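Basville Office - Floor Coverings and Fit-Out Meeting
Minutes, Friday, 9:30 a.m., second floor meeting room 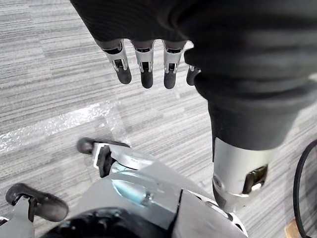
Chair: Mogens Ragnarsson. Also present: one representative each from Facilities, Purchasing and Eynon (flooring contractor). Apologies received from Gotela (furniture supply), who sent written comments ahead of the meeting.

1. Minutes of the previous meeting
Accepted with one correction. Item 4 should refer to the east corridor, not the east stair. Purchasing to reissue.

2. Carpet - general condition
Facilities reported on the walk-through of the carpeted areas. Wear is heaviest at the doorways and along the main route between the meeting room and the print area. Two seams on that route have opened. Both have been taped down as a temporary measure and will be rechecked weekly until repaired.

The chair asked whether the open seams could be repaired without lifting the adjoining carpet. Eynon stated that the first can be re-glued in place. The second has frayed on one side and needs a strip cut in. Matching material is in storage at Basville, though the dye lot has not been confirmed.

Action: Facilities to check the dye lot against the label on the stored roll.
Action: Eynon to quote for both repairs as separate lines.

3. Cleaning
The current contract covers vacuuming on working days and hot water extraction twice a year. The October extraction has been booked. Eynon asked for 30 hours of drying time before any furniture is put back. The previous visit allowed one night only, and desk feet left marks in the north bay.

Purchasing noted that the longer drying time means weekend access. Agreed in principle, subject to alarm codes being issued to the cleaning crew.

Action: Facilities to arrange codes and confirm the start time with the crew.

4. Furniture moves
Gotela's written comments were read out. They request that all low cabinets be emptied before moving and that loose cables be tied up off the floor. They also ask for 9 additional felt pads of the large size. Purchasing has the pads in stock.

Facilities questioned the need to empty the cabinets with lockable drawers. Left open until Gotela can attend.

5. Product selection for replacement areas
Samples of the Oneo loop pile in gray and dark blue were passed around. Eynon prefers the gray for the corridor as it shows less lint. Facilities raised the edge binding - the sample piece had begun to unravel at one corner. Eynon said this was a hand-cut sample and that supplied rolls are bound at the factory. The chair asked for a bound piece to be produced before any order is placed.

Cost for the corridor strip was given as $597, material only. Underlay and labor to be added.

Action: Eynon to supply a bound sample and a full price.

6. Other business
The door closer in the meeting room is still catching on the carpet edge. Facilities to adjust.

Next meeting: same room, same time, after the October cleaning. Meeting closed 10:25 a.m.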